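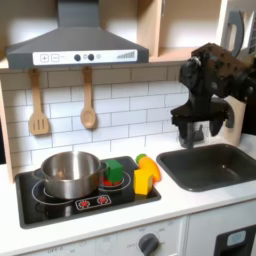
The Braltent arm over the play kitchen sink, pot on the left burner.

I've had the Braltent tabletop arm kit on my bench since June, and I still go down to the basement after dinner to "check one thing" and come back up two hours later. So take this as a review from somebody who really likes it!

The kit comes as a box of black segments, a bag of bolts, the two-finger gripper, a power brick and a controller board. There are 51 bolts in the main bag and the manual tells you which ones get thread locker. Do what it says. I skipped it on the shoulder and had a slow droop by the second weekend. Building it took me three evenings, and the only bad stretch was routing the cable through the elbow, where the drawing shows the joint from the one side you can't see while you're working on it. Eoin Mac an tSaoi posted a better drawing on the Grokitz forum, so print that first.

I paid $621 with the gripper included. The Scanlon arm I owned before cost less, and I wouldn't go back. The Scanlon buzzed, it lost its place whenever the power blinked, and its fingers closed crooked. The Braltent comes up knowing where it is, and it moves smoothly enough that I stopped flinching when it went near anything shiny.

Most of my testing happens in a toy kitchen, which turns out to be a terrific place to learn pick and place. You get a flat countertop, a sink with real depth, a faucet that's always in the way, a steel pot with a side handle, and little food pieces in awkward shapes. Cubes are easy. I had the green one going from counter to pot on the first night (I may have woken people up). The curved orange piece is much harder, because the fingers want to roll it, and I ended up coming in straight down and closing at the slowest setting. Reaching into the sink is where the long forearm earns its keep. You do have to plan around the faucet, and the software won't do that for you unless you draw it in as a keep-out box.

Things I'd change: the finger pads are too hard. Idwood sells softer ones that slide right on, and they helped more than any tuning I did. The teaching app forgets its window layout every time you close it. The base clamp also needs a thicker table than mine, so I bolted it down.

Support was great. I wrote in about a noisy wrist and Clodagh Heffernan answered the same day with a setting to try, then mailed a new gear when that didn't fix it. No charge, no forms.

If you've built a kit or two and want an arm you can actually practice with at home, I'd buy this one again tomorrow. Next up for me is hanging the wooden spoon back on its peg, currently at one success in a very long evening.

Reviewed February 2018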